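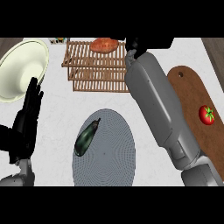

Budgeting for the second year of the kitchen handling program

The equipment plan for the coming year was submitted in November, and several readers of this blog have asked how the figures were reached. I am setting out the reasoning here while it is fresh.

Our first decision concerned simulation. Imtiaz Khan argued that the two-armed platform should be specified in software before any purchase order was raised, and the budget reflects his view. Rendering capacity and licenses take 30 percent of the total. The tasks are ordinary ones: moving a sweet potato from a dish rack, or an eggplant from a placemat, with a bowl and a cutting board sharing the same counter. Reach and clearance between the arms can be studied at this stage, and both affect which arm length we order.

The second decision concerned hands. Firnik and Bradov each quoted for multi-fingered hands, and the difference in price was smaller than we had expected. The difference in service terms was not. Bradov requires a hand to be returned to the factory for any finger repair, with a wait of 4 weeks. Dalia Slaoui has therefore asked for a spare pair to be included whichever supplier is chosen, and I have supported the request.

Items that are easily forgotten have been given their own line this time – mounting plates, cable guides, a second emergency stop, freight insurance and the electrician. Last year these were charged to general supplies, and the account was exhausted by spring.

Produce is also budgeted. Physical trials will consume vegetables, tomatoes especially, and we have allowed for 100 trial sessions.

Still open is the question of leasing. Letorlow has offered the arms on a 2-year lease with an option to buy, and Agnes Farquharson is comparing the full cost with outright purchase. Her figures should reach me before the next planning meeting, and the order will be held until they do.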